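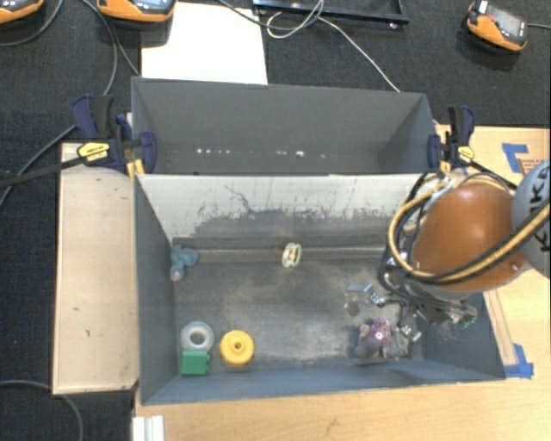 How long does the Tellbridge take to dry a load of boots? Overnight for leather, and three or four hours for most kids' snow boots, as long as you pull the liners out first.

I've sold boot dryers out of my shop for a good while now, and the Dalen Tellbridge is the one I keep going back to at home. It's a floor-standing rack with four upright tubes and a slow fan in the base. No heating coil — it just pushes room air up into the toes, so I don't worry about glued soles the way I did with my old hot one.

It weighs next to nothing and fits beside our back door with a bit of room to spare (the base is 34 cm wide, if you're measuring a closet). The noise is a low hum. I can hear it from the kitchen but not from upstairs, and I sleep with the door open!

A few things I'd want to know before buying. The tubes are fixed, so very tall rubber boots lean a little. Gloves need the clip-on ends, sold separately as the Hemidex set, and I think those should come in the carton. The cord is short too. Mine runs to an outlet behind the coat rack and only just makes it.

I also stock the Deltar, which has a timer and two extra tubes. Nice if you have a hockey family, but it's bulkier and I found the timer dial stiff.

Tellbridge, four tubes: $169
Deltar, six tubes: $338
Color: black only until January
Warranty: two years on the fan, one on everything else

Spare tubes ship separately and usually show up a day or two after the rack.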